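Puststead Apartments: Questions from Our Guests

Last updated: 19 Apr 2020

Print this page | E-mail this page

We receive many letters about bookings which must be changed or cancelled. Please read the answers below before you write to us. The office in Callov is small and a reply can take several days.

Can I cancel my stay and receive the money back?
Yes, if you booked directly with us and your arrival date is inside the period when the house is closed. We return the full amount to the same card. If you paid by bank transfer, please send us your account details again, because we do not keep them.

I booked through a travel agency. Who must pay me?
The agency. We have returned to the agencies all deposits which we received from them, but we cannot pay directly to a guest whose money we never had. Please show them your booking number. If they tell you that the hotel refuses, write to us and we will confirm in writing that we do not.

Can I move my dates?
You can move them one time without a fee, to any free date in the next season. The price of the room stays the same, also in the high weeks. Extra nights are charged by the new price list.

What is the difference between a voucher and a refund?
The voucher has the same value as your payment and you can give it to another person. A refund is money. We do not send a voucher to anybody who did not ask for it.

How much is the deposit now?
For new bookings it is 136 euros for each apartment. A full week in a two-room apartment costs 396 euros in the low season. Cleaning is included, the city tax is not.

Does the bus from Grirnberg still run?
The winter timetable ended in February and the new one is not published. Guests who have a confirmed booking will get the bus times by e-mail. Parking behind the house is free, but the entrance is narrow and not good for a camper.

I left something in the apartment. Can you send it?
Please describe it as exactly as you can and tell us the number of the apartment. We send small things by ordinary post and you pay only the postage. We cannot send food, medicine or liquids.

My invoice has a wrong name. Can it be corrected?
Yes, but only for invoices of this year. Please send the correct name and address in one message, together with the invoice number. For company invoices write to Ieuan Llewellyn in the booking office.

This website uses cookies to remember your language. By continuing you accept their use. 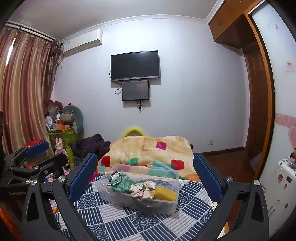
Beads, a scrunchie and other small items in a clear container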